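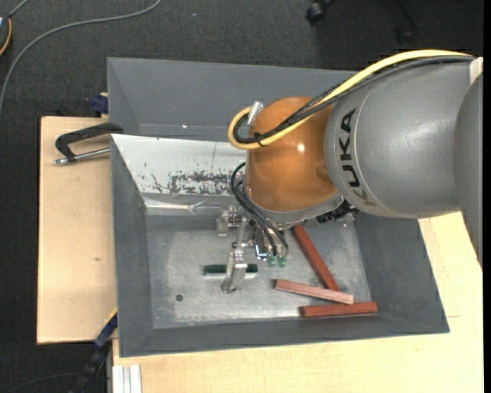
Loketti storage building, August walk-through
Inspected by: Cristian Taipe
Copy to: Halvard Grønli

1. Exits and aisles
East door opens fully and latches. OK.
West door drags on the sill. Plane the bottom edge or rehang.
Pallets stacked in the aisle beside the paint cage. Moved during the visit. Repaint the floor line, it has worn off near the corner.

2. Fire extinguishers
Tags checked on all units, 15 in total. Unit by the lunchroom sink is hidden behind the coat rack. Move the rack.
Pin seal missing on the loading dock unit. Swap it out this week.

3. Lighting
Exit sign over the stairs flickers. Still open from the last visit.
Emergency lights held for the full test.

4. Ladders and racking
Ladder 32: cracked foot. Tagged out, do not use.
Load sign on rack C is unreadable. Halvard has the rating in the Prusulix binder, please print a new one.
No bent uprights found.

5. First aid
Eyewash bottle past its date. Burn dressings low.
Kit list on the lid still shows the old phone extension. Should be 527.

6. Yard
Pothole at the gate filled with gravel. Acceptable for now, needs asphalt before freeze-up.
Downspout empties onto the walkway and will ice over. Add an elbow.

Finished at 1230. Items 2 and 4 first.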